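Search this journal Go Advanced search

August 3, 2025
By the Lerau Repair Studies Group

We use cookies to remember your reading settings. Accept Manage

4.2 Opening and closing the processor socket

In the previous section we described how the machines came to the workshop in Usley and how the coolers were taken off. The present section treats the socket itself. We give it more space than the other parts of the board because most of the damage which we recorded was found there. Of the 38 boards that the Hartley depot had returned as not repairable, 21 had at least one bent contact in the socket, and on three of them the load plate was also bent.

The socket type of this study carries its contacts in the board and not on the processor. The lower side of the processor is flat, with small pads, and each pad must rest on one contact. The contacts are thin springs. They accept a straight pressure from above quite well, but a small movement to the side can bend them. For this reason we divide the work in two parts, namely the placing of the processor and the closing of the plate, and we judge them separately.

For the placing, the load plate has to stand fully open, so that it does not touch the edge of the processor on the way down. The processor is held at its edges and kept level over the socket. We prefer to do this with no modules in the memory slots beside the socket, as there is more space and the slot latches are less in the way. The marking on the metal lid should be read before the processor goes down, and compared with the work sheet. Figure 6 shows a Xeon E5-1630V3 directly above the open socket, with the plate raised.

Figure 6. Processor over the socket, load plate open. 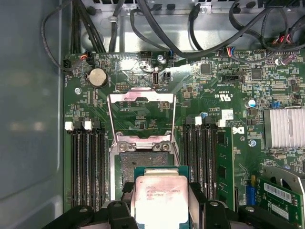
Should the contacts be cleaned before the processor is placed?

Only if dirt can be seen on them under a magnifying lamp. A clean socket is better left alone, and where cleaning is needed we use dry air from a hand pump. Cloth, paper and cotton sticks catch on the contacts and were the cause of several faults in the January group.

The lid is another matter. Old thermal paste must be removed from it completely, but this can be done before or after the placing. Smudges or a slight change of colour on the lid were noted on the work sheet and were not treated as a fault.

When the processor lies in the socket, it should sit flat without any pressure. If one corner is higher, it is lifted straight up and placed again. It must not be pushed or turned in the socket. The small cut-outs at the side of the processor help to find the correct direction, and we ask that they are checked at each placing, also by experienced staff.

The closing is done with the plate and the lever. The plate is brought down over the edge of the processor, so that the lid remains free in the middle, and the lever is then pressed down and brought under its hook. Some resistance is normal. In Figure 7, taken at a green Dell board, the processor is within its metal frame, and the thin lever runs out diagonally from the lower right corner, where it has its pivot. The round post with a nut at the same corner is a useful point of orientation when the board is turned on the bench.

Figure 7. Processor in the retention frame, with the lever.

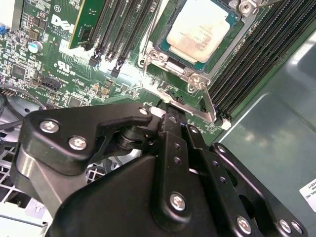 One reader of our draft, writing from Ustum, objected that we make too much of the lever, and that in a workshop which handles 2,000 boards in a year the bent contacts come nearly always from the lifting out, when the plate is opened too quickly and the processor is taken by one corner.

We accept a part of this remark. Our work sheets did not separate the contacts bent at removal from those bent at placing, and therefore we cannot say which of the two is more frequent. The sheet has now a line for each. We would still keep the advice about the lever, as a lever which is released suddenly springs up and may hit the parts near to it.

The protective cap is put on every socket that stays empty longer than the change itself takes. The depot keeps a box of 1,000 caps for this purpose. The inspection of the contacts after removal is described in section 4.3.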